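Section 4: Covering and Marking a Worktable

This section explains how to cover a Jomwood worktable with kraft paper and mark a grid on it with the Skalholm tape dispenser. Read the whole section before you cut any paper. Allow extra time if the table has been used for gluing or painting.

What you need

Kraft paper roll
Skalholm dispenser with one full roll of low-tack tape
Straightedge, at least as long as the short side of the table
Pencil and utility knife
Soft cloth and mild soap

Preparing the surface

1. Clear the table and wipe it with a damp cloth and a little soap.
2. Scrape off dried glue with a plastic card. Do not use a metal scraper on the tabletop.
3. Let the surface dry fully. Paper laid on a damp table will ripple within the hour.

CAUTION: Lock both casters before you lean on the table. An unlocked table can roll when you pull the paper tight.

Laying the paper

4. Unroll the paper with the curl facing down and let it rest for 8 minutes.
5. Line up one long edge with the edge of the table and tape it at both corners.
6. Smooth the paper toward the opposite side with the flat of your hand, then tape the remaining corners.
7. Trim the excess with the utility knife. Cut over a scrap board – never directly on the tabletop.

Note: If the table has fixtures that stay in place, cut the paper to fit before you tape it down.

Marking the grid

8. Choose a cell size. The factory setting on the dispenser guide is 200 mm.
9. Make pencil marks at that spacing along two opposite edges.
10. Set the straightedge between the first pair of marks and draw the tape along it. Press down as you go.
11. Repeat for the other lines in the same direction, then turn and lay the crossing lines.
12. Run a fingernail over each crossing to seat the upper strip.

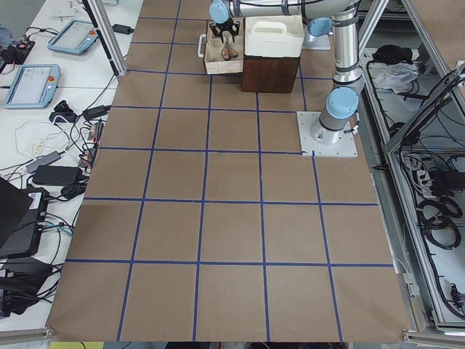
Figure 7. Kraft paper with a grid in dark blue tape.

Note: Choose a tape color that stands out from the paper. Pale tape is hard to follow under warm lighting.

Replacing the cover

Change the paper when it tears or when the tape begins to lift. Pull old tape back slowly at a low angle. If a strip leaves residue on the table, rub it with a soapy cloth and rinse. Do not use solvent – it dulls the finish and is not covered by the warranty.

For loading a new roll into the dispenser, see Section 5.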